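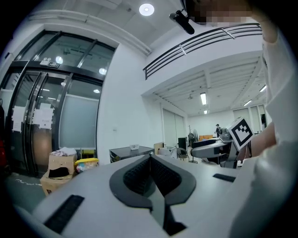 Two grippers at work near the glass doors, with the cloth pile on the boxes behind.

Household chores by machine: a gallery
Posted 12 May 2020

We started this page in August as a place to keep pictures of household and shop-floor chores alongside short notes on which ones a machine can do. The Tukimbridge page covers laundry and tidying. The Grenham page covers shelves and packing and is longer.

The short version for laundry is that the washing part was solved decades ago and most of what comes before and after it wasn't. A washer fills, turns, drains and spins without help. Getting a shirt off a heap, turning the sleeves the right way out, loading it, pulling it out wet and folding it are still jobs for hands.

Cloth is the main trouble. A box has the same shape each time you reach for it. A shirt doesn't. Pick up one corner of a pile and you may get one item, three items, or a sock caught in a sleeve. On the Abdella task list, which we use for all our pages, picking a single garment from a pile gets 20 tries and a pass only if one garment comes up alone. Folding gets another 20, with a T-shirt laid flat at the start, and that is an easier start than any real basket gives you.

Hard objects go better. Bins, small baskets and boxes with firm sides can be picked up and put down by a simple two-finger gripper, as long as they are light and there is room to get at them. Lids are harder than they look. Bags are nearly as bad as cloth.

The Davis notes, which some readers have asked for, set a target of 2000 recorded tries per chore before making any claim about it. We think that is sensible. A chore that works once for a visitor is a long way from one you would leave running while you are out.

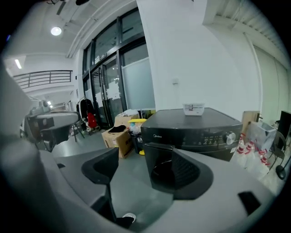

Can a robot do a full load of laundry by itself yet?
Parts of it, under good conditions. Opening a door, pressing a button and moving a basket are within reach. Sorting, checking pockets and folding a mixed load are still slow, and a person should expect to step in.

A note on speed. A slow machine is fine for a chore done overnight, and a person who folds a towel in a few seconds is not a fair comparison for that. On a shop floor it matters more, because the next job is waiting. Our cutoff for the Grenham page is 50 seconds per item. We don't use a cutoff for home chores.

More on this site: Grenham shelves and packing, Abdella task list, Davis notes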